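We finished the first full round of the shadow tests on our simulated kitchen. Short thread on what we did and what came out of it. 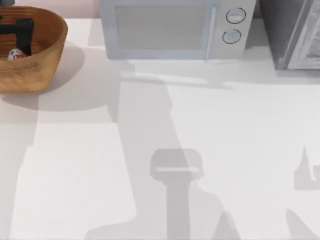

Overhead render from the test set. Both arms are out of view and only their shadows fall on the counter.

2/ Background: our policy picks objects out of a bowl and puts them down on the counter. It trains entirely in simulation. Until this spring we rendered with soft, even light and no cast shadows, which is cheap and fast.

3/ Kwame Sarpong noticed in the logs that the policy slowed down whenever a shadow crossed the place it was supposed to reach. Sometimes it stopped short. We wanted to know if that was the shadow or something else about those episodes.

4/ So we built paired episodes. Same layout, same start pose, same random seed. One copy is rendered with cast shadows and one without. Physics is identical in both, so any difference has to come in through the pixels.

5/ We ran 750 pairs on each of three layouts, 2,250 pairs in all. Ewurabena Essien wrote the pairing code and it's the part I would reuse first. It sits on top of Nolanel, our scene generator.

6/ Result: the policy trained without shadows did clearly worse on the shadowed copies. Most of the failures were in placing. Grasping held up better than I expected.

7/ The worst cases were like the render above, with the arm out of view and its gripper shadow still in the middle of the counter. When arm and shadow were both visible the drop was smaller. We don't have a good explanation for that yet.

8/ Then we fine-tuned on 200 shadowed episodes with random light positions. That closed most of the gap on two layouts. On the third it helped a little — that layout has the most appliances along the back and we may need more light positions there.

9/ What we haven't done: real hardware, colored light, more than one light source at a time. Moataz Erraji is setting up the two-light version now. Please don't read any of this as a claim about real kitchens.

10/ Someone asked about render cost. Shadows made our rendering slower, but fine-tuning needs so few episodes that it didn't matter much. The paired evaluation was the expensive part.

11/ Write-up and the paired seeds should be out in August. Philomena Bonsu is cleaning up the layout files so they load without our internal tools.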